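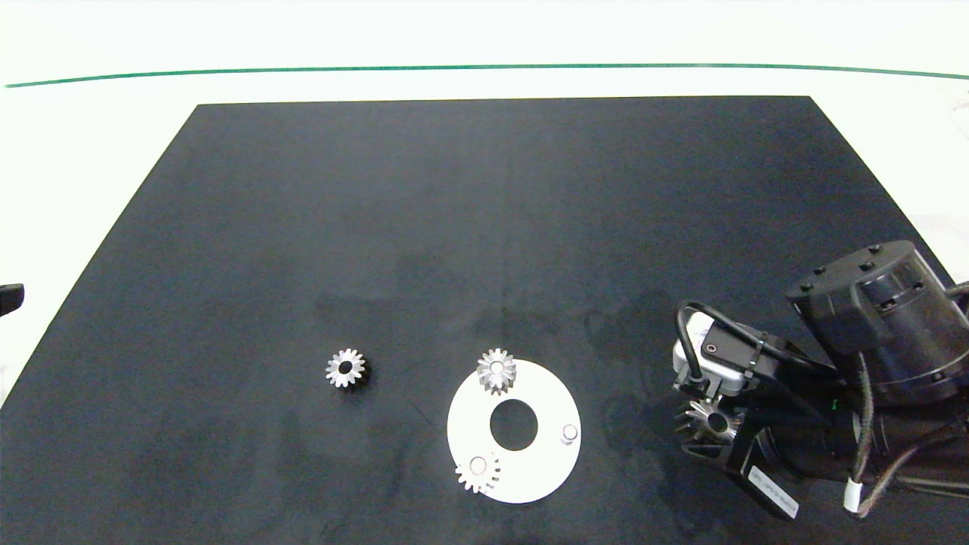
Pestura Gear Ring Set: README and data card
Last edited June 6, 2025

Welcome, and thank you for taking an interest in our little gears! This card covers the Pestura set, a small puzzle of metal spur gears and a white ring-shaped plate, along with the 1,021 written records of how people put it together. Please read it before you open the tables, because a few of the column names made sense to us in February and have puzzled everyone ever since.

What is in the set

The plate is a flat white disc with a large round hole through the middle and three places for a gear. The gears are silver spur gears with short teeth and a dark bore, and each one drops down over a short post. We lay everything out on a large black mat on a white table. Small silver parts are easy to find on black, though the mat does pick up lint and smudges, and we have given up on keeping it spotless (a lint roller helps, for a day or so).

How the records are organized

Each record is one assembly, from first gear to last. The table assembly.csv has these columns:

start_state: how many gears were on the plate at the beginning
open_post: top, lower_left or right, named as you see it from the front of the table
loose_gears: gears waiting on the mat
result: seated, tilted or dropped
note: free text, often blank, sometimes much too chatty

A gear counts as seated when it lies level on its post and turns freely under a fingertip. Tilted means the bore caught on the rim of the post and stayed there. The most common starting layout is two gears on the plate and one post open.
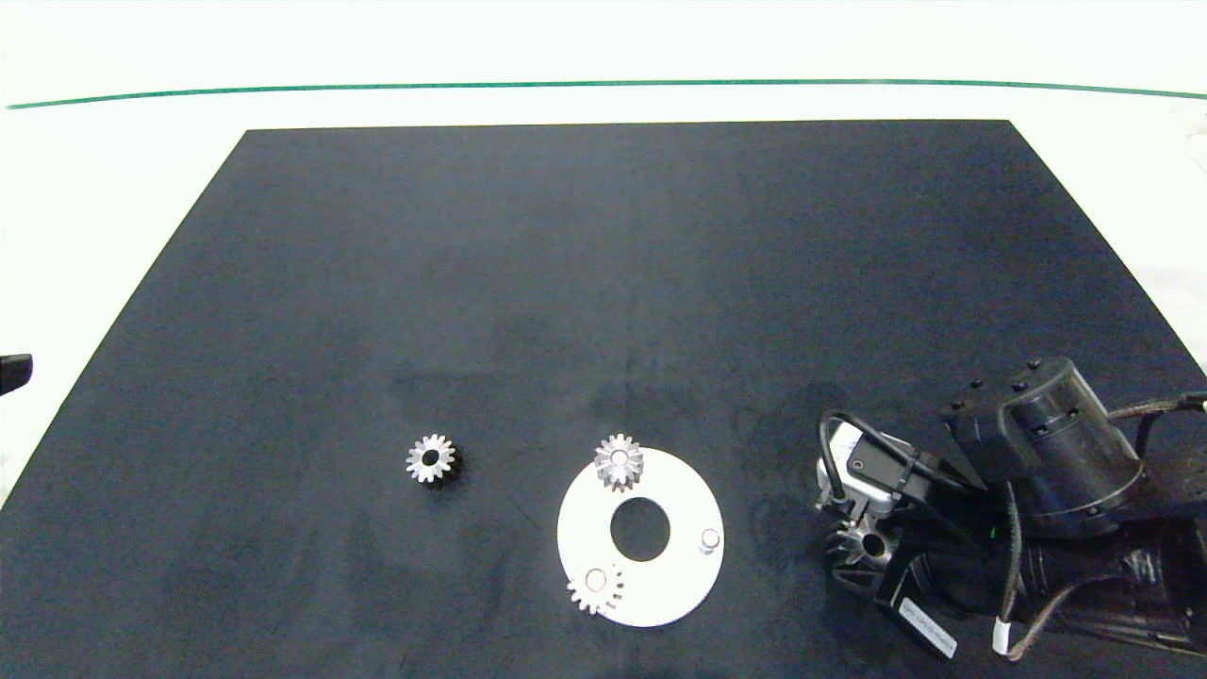 Gun-woo Won wrote to ask whether a gear that overhangs the rim of the plate should be marked as misplaced, as he had been correcting those by hand. Please don't, Gun-woo! The posts sit close enough to the rim that a properly seated gear will stick out over the mat a little, and we would hate for you to spend another evening on it.

Splits

There are 100 records held back for testing and 20 for trying out your scripts. The rest are for whatever you like.

Known problems

In 51 records the plate was turned between the start and the finish, so open_post may not match the note. Go by the note. Ga-eun Gil is working through these, and corrected rows will go into the folder named kuusk as she finishes them.

Looking after the parts

Wipe the gears with a dry cloth and put them back in their pouch. Oil gets on the mat and never leaves.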